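Projects > Valleck > Taking part > Questions people ask

Your questions about collecting examples for Valleck

Reading time: 5 minutes
Last updated: February

We get a lot of kind and curious notes from people who are thinking of spending a session with us in Cisadthorpe, and many of them ask the same handful of things. So we have put the answers in one place. If yours isn't covered, write to the Mudow front desk and one of us will get back to you (and if it's a good one, it will probably end up on this page).

What is Valleck, in plain words?

Valleck is Mudow's project to teach a machine how to handle everyday things: picking a box up off a shelf, putting it back the right way around, moving a cup without tipping it. We don't write out the rules for each of those jobs. We gather a great many short examples of people doing them, and the learning system works out what the examples have in common. At the moment we have 2571 examples that passed checking, and we would love to have a good deal more before summer.

Do I need to know anything about robots or computers?

Not a thing. Some of our steadiest collectors are people who spent years stocking store shelves or setting tables, and they have a lovely sure way of moving that the system picks up on. If you can use a pair of kitchen tongs, you will be fine after a little practice.

What will I be holding?

A gripper with a handle, one for each hand if the task calls for two. You squeeze and the jaws close. There is a camera on the gripper, so what gets recorded is the view from the tool itself as it travels toward the object, takes hold, and lets go. On top you'll find a square black-and-white marker. Please don't cover it with your fingers or a sleeve, as the software uses it to work out where the tool is.

How long is a session, and how many examples will I make?

We plan for 20 examples in a sitting, with a pause whenever you want one. Each example is short, and most of the time goes into setting things back where they started. Please don't feel you have to hurry! A calm example that takes a while is worth far more to us than a rushed one where the jaws snatch at the box.

What happens if I drop something?

You pick it up, and you carry on. Tell the person running the session so that they can mark that example, and then do it over. We keep the marked ones in a separate folder called Tsikata, which began as a place to put things we didn't know what to do with and has grown into a small collection all its own – 1307 fumbles, slips and near misses at last look. They come in handy later, when we want the system to learn how to recover from a bad grip.

Will I be working alone?

Usually not. The room is big enough for more than one person to collect at the same time, each at a different spot, and we find people enjoy the company. All we ask is that you look over your shoulder before stepping back, and that you leave enough space between you and your neighbor for both of you to swing an elbow. If you're wearing one of the backpack rigs, remember that you stick out behind a bit more than you're used to. Everybody bumps a shelf once.

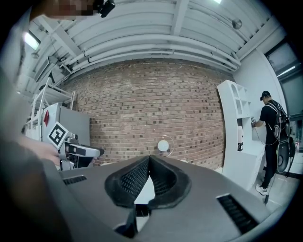
What should I wear?

Comfortable clothes and flat shoes, please. Sneakers are perfect on the tiled floor. The straps of the backpack rig sit best over a T-shirt or a thin sweater, and a thick hood tends to bunch up underneath. Caps are fine. If you have long, loose sleeves, roll them up so they don't drift in front of the gripper camera.

Is the backpack heavy?

Most people stop noticing it after the first few examples. We adjust the straps with you before you start, and we'd much rather do it again halfway through than have you go home with a sore shoulder. If you have back trouble of any kind, say so when you book and we'll find you a task that doesn't need the pack.

Can other people recognize me in the recordings?

We blur heads before an example joins the main set. Your voice is not recorded, so chat away. If you change your mind afterward and want your examples taken out, give us your session number and we'll remove them.

Why do you move the objects between examples?

Because a system that has only ever seen the blue box in the left corner will learn about the left corner and very little about the box! So we turn things, swap shelves, and change which hand goes first. There are 12 starting layouts for the shelf task, and the card at your spot tells you which comes next. Please follow the card even if it seems to be sending you back to a layout you just did – it has its reasons, and the repeats are wanted.

I did an example in a funny way. Should I redo it?

If the object ended up where the card says, keep it. People reach from above, from the side, a little crookedly, and all of that is useful. Redo it only if you stopped partway, used your bare hand to help, or had your marker covered.

When can I come?

Weekday afternoons are the quietest, and we also open on Saturday from 10 in the morning. Book through the front desk, and bring a bottle of water with a lid. The door sticks, so give it a good push.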